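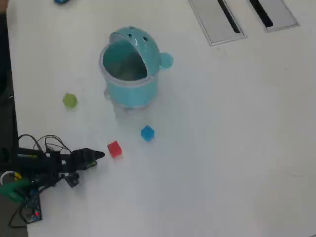 The turquoise pot with its lid up, and three of the little blocks.

June, after tea

Spent the afternoon on the small stuff. The turquoise pot came from the Pondora clearance table years ago and has held paper clips, then buttons, then nothing. I like its clear feet and the silly little ear, so it stays. Tonight it got the job of holding game pieces.

Did a trial on the white table with a red cube, a blue cube and the lime-green one that isn't a proper cube. The rest are still in a bag in the Flisden box – 156 according to the label, and I'm not checking. They won't all fit. The spares can go in a jar.

Also finished the Dotmont jigsaw drawer. Kept the 500 piece harbour, put the 3000 piece one out for the op shop. I was never going to do it.

Knees sore. Toast for dinner. Hall cupboard tomorrow if it rains.

Last updated: June

Comments

magpie6: We had that harbour one! The sky is a nightmare.

tinlid: What colour is the rest of the bag?

Recent entries
The button tin
Shelves, second go
Driving out to Tshabalala Nursery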